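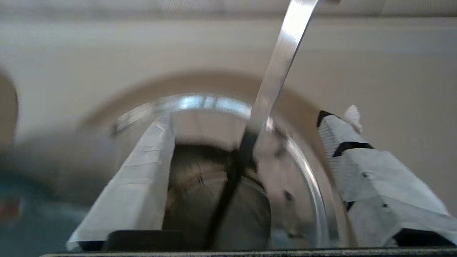 A metal pot with a polished rim.

Sep 6, 2023
By the Cleline home energy desk

I drove out to Bukness to meet the woman who got her whole street to quit gas heat, and she had me shelling peas before I'd even found my pen!

"People were already worried," she told me. "They just didn't want to be first." So she went first, back in April, with a heat pump and a lot of open-house evenings (cake included). Seven homes on Foley Lane have switched so far.

I asked what the bill looked like. "My share was $2,888 after the town rebate, and yes, I winced." She's blunt about the noise too – "it hums, you get used to it" – and about the neighbor who still won't speak to her.

Does one street matter? She laughed at me. "Ask me when it's 100 streets." Next she's off to Nurnholm, where the council wants her to talk to renters, and she's nervous, as landlords will be there.

Comments

heatedup: Our quote was $3,549. Which rebate did she use??

mossy_porch: Love this. Would like to hear from the neighbor though.

Contact Cleline | © 2023 Cleline | Back to top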